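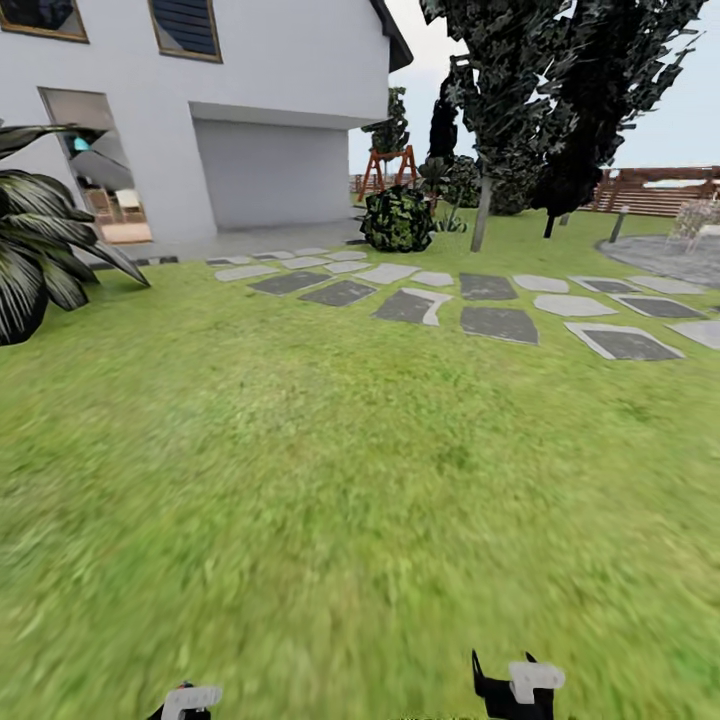
Karlijn Stevens wrote back that the bio is too long and that no reader of a small magazine needs to know where I went to high school. She would keep the town, the last two places that printed me, and the name of the book. She would cut the rest, including the line about the cello.

I got her note before breakfast and spent most of the morning on it. Vundelness wants the bio by tomorrow night, in the third person, with a photo. They took one story and one poem for the March issue. I have written bios before, but always the kind that goes under a poem in small type, where you can get by with a name and a state. Vundelness puts the contributors at the front and gives each one a page.

First try came to 300 words. I read it out loud and it sounded like I was applying for a bank loan. I took out the prizes I didn't win (shortlists) and left in the one I did. I took out "emerging." I have been emerging for eight years.
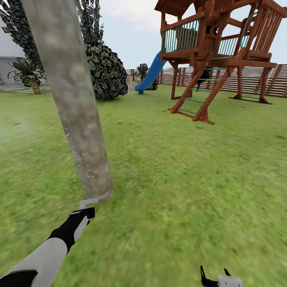
2 min read

Thursday, October 29, 2026

The other thing today was the manuscript. Jansen sent the reader's report on Cernedwood, finally. 144 pages, and Roel Van Dijk went through all of them with a pencil and scanned the result. His main complaint is the middle. The sister leaves for Tunent and then there are four chapters where she is only talked about. He wants her to write letters. I don't like novels with letters in them, and I told him so in the summer, but I can see he has found the right hole even if I don't want his plug for it.

Maybe she calls. Maybe one of the chapters goes. I marked chapter nine with a question mark and went on.

Small things from the report: I use "somehow" too much. Two people have the same middle name. The bus from Tunent takes an hour in chapter three and most of an afternoon in chapter twelve. He is right about all of it and I fixed the bus already. 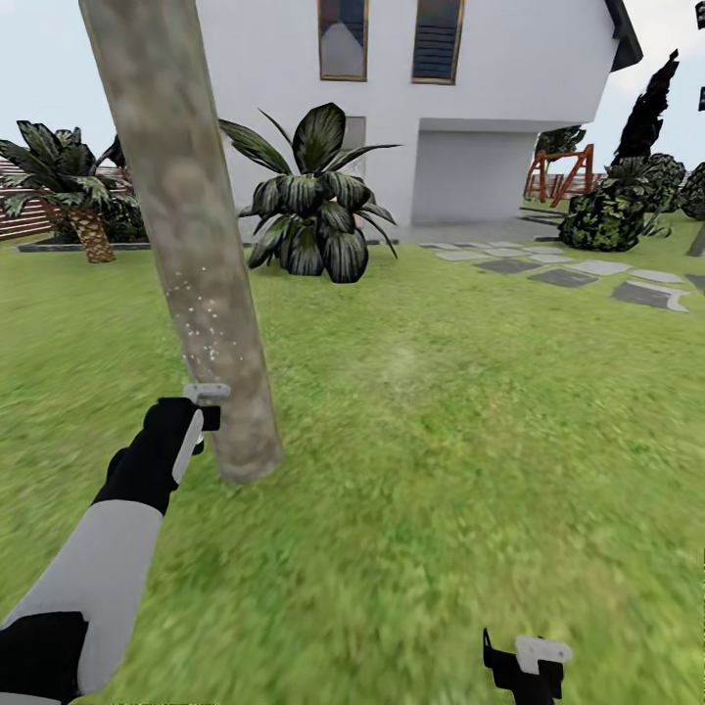

Chapter six was the one I worked on after lunch. It's the chapter where the father gets the news and goes outside, and Roel wrote "vague" beside nearly every sentence. Fair enough. I had "he stood by a tree" and nothing more. A reader can't do much with that. So now the trunk is smooth and tapers a little, and the bark is mottled, tan and gray with some green in it, and he looks at that while his wife talks to him from the steps. I gave it three sentences. It slows him down in the right spot, and I could then drop the paragraph where he thinks about his own father, which I never believed anyway.

I also changed the end of the chapter. He used to say he was sorry. Now he asks what time it is and they go in.
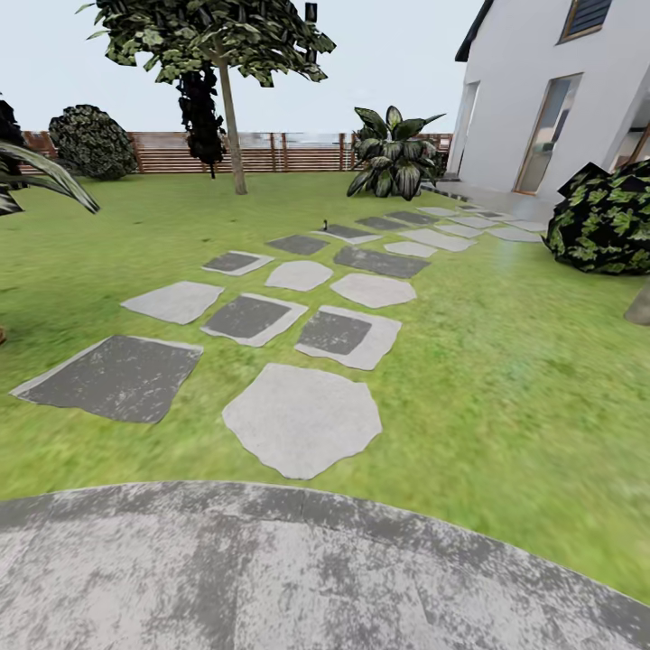 After that I was tired of him and went back to the bio. It is down to five sentences. Town, the two magazines, the prize, the book "in progress," and one about teaching the evening class. Karlijn would cut the class too. I am keeping it, mainly for the students, who look these things up.

Still to do: pick a photo, answer Jansen about the deadline – I will ask for the end of March – and thank Roel for the report. I started the thank-you twice and both times it turned into an argument about letters. I'll write it in the morning.

Read a few pages of somebody else's book and stopped at ten.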